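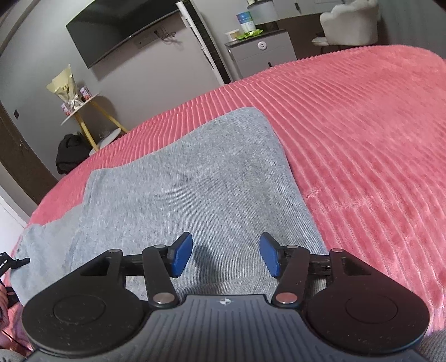 When does the Jelgate library reopen?

The doors open again on Thursday at 9 am, with shorter hours until April.

Jan 28, 2021

The Dinach Street branch has been closed for three weeks while new carpet and shelving went in. Borrowers had 1227 items out over the closure, and none will attract a fine if they come back by the end of next month.

Branch manager Marjan Kiani said the children's area had been moved to the front, near the Golestani Room. "Parents with prams kept asking for it," she said.

Entry is capped at 51 people. Story time stays online for now, and the returns chute on the Fatel Lane side is open at all hours.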